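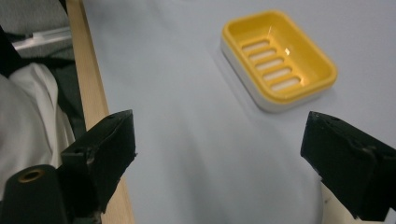

March, writing workshop notebook, back room at Heltier

Notes from tonight while they're fresh, mostly for me but also for Banafsheh and Kamrul, who both had to miss it and made me promise to write everything down. (I will try, my loves, but you know what my handwriting is like, so I'm typing this up with a cup of tea beside me and half of it is from memory.)

We started with Temitope's chapter 9, the one where Wren finds out her grandmother has been writing letters to the lighthouse company all along. I was so looking forward to it! She read the first 3 pages aloud and then stopped, and said she'd stopped believing it at the same place we probably had. Everyone looked at their printouts. Igor was brave enough to say it was the dialogue on the stairs, where Wren explains to her brother what the letters mean when he was standing right there while she read them. I'd put a wiggly line beside the same paragraph, so I agreed with him, and then we had a good long talk about how eleven-year-olds talk to brothers they're cross with. Mostly they don't explain a thing. They say "give it" and "no" and "I'm telling."

What we tried: Temitope cut the whole staircase speech with a pencil, there and then, and read it again going straight from the last letter to Wren slamming the kitchen door. It was so much better. The brother has no idea what's in the letter now, which means he can go and steal it in chapter 10, which she's been trying to find a reason for since before Christmas. I wish I could bottle the look on her face.

Still not fixed: the grandmother sounds about forty. Yayra thought it was the contractions and I thought it was that she's never tired. Temitope is going to try a version where she sits down at least once.

Second half was my turn, and I was nervous, I'll admit. I'd brought the new opening to The Salt Clock, the one I wrote after throwing out 200 lines of the old one. (For Kamrul: yes, the goose is gone. I'm sorry. He may come back in the middle.) My question to the group was whether a reader would know by the bottom of page one that Ansel is in trouble, and whether they would care.

They knew. Caring was a bit more mixed. Yayra said she liked him from the line about the wet socks and would have followed him anywhere after that, which was kind of her. Igor said he didn't like him until the second page, and then he liked him a lot, and could the second page please come first. I went home on the bus thinking that was impossible and by the time I'd got my coat off I could see how to do it.

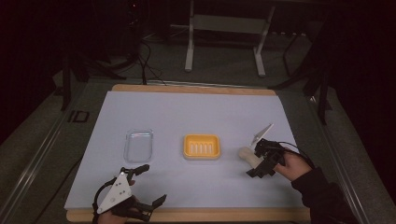 So the plan for the opening, before I lose it. Start with Ansel already on the roof of the Zawadzka bakery, in the rain, with the key in his mouth. Don't say what the key is for. Move the bit with his aunt and the porridge to after he gets down, when he has something to hide from her – then the porridge conversation, which is currently just two people having breakfast, has something going on underneath. The wet socks stay. Yayra would never forgive me.

I'm a little worried about beginning with rain, as I have begun with rain twice before, and one of those was the Tresier story that came back from everybody I sent it to. But I think the trouble with that one was that the rain was the only thing happening. I'll write it both ways and bring both.

Exercise we did at the end, in case anybody wants to use it with a school group: Yayra brought it, and she's run it with fifth graders. You write a scene in 100 words where a child wants something from a grown-up and isn't allowed to say what it is. Ten minutes on the kitchen timer, no crossing out. Igor's was about a boy trying to be allowed to stay up for an eclipse and it made me laugh so hard I had to take my glasses off. Mine was dull, too much weather again, see above. Temitope wrote hers as the brother on the stairs and I rather think it belongs in the book.

Yayra says with the fifth graders she lets them read in pairs first and only then to the room, and the shy ones do much better that way. Worth remembering for the library visit. I always rush straight to "who wants to share?" and get the same two hands.

A few odds and ends:

The Genell reading list. We're still short on funny books. Everything we've put down so far is lovely and somebody's dog dies in it. Please bring one title each that made you laugh at age ten, and it doesn't matter if it's out of print.

Word counts. We had the yearly argument about how long a middle grade novel ought to be and got nowhere, as usual, though it was a friendly one. I've decided to stop looking at mine until the draft is done. (I looked when I got home.)

Synopses. Banafsheh, yours went round and the notes are in the blue folder. Short version is that we all loved the premise and we all got lost at the same point, when the twins swap schools. Igor drew a diagram. It may or may not help you, but it's a very nice diagram.

Next time it's Kamrul's ghost chapter and Igor's revised ending. Pages to everybody by email a few days before, please, in a font a person can read, and I'm including myself in that. I'll bring the two rain versions if there's time left over, and the ginger cake either way.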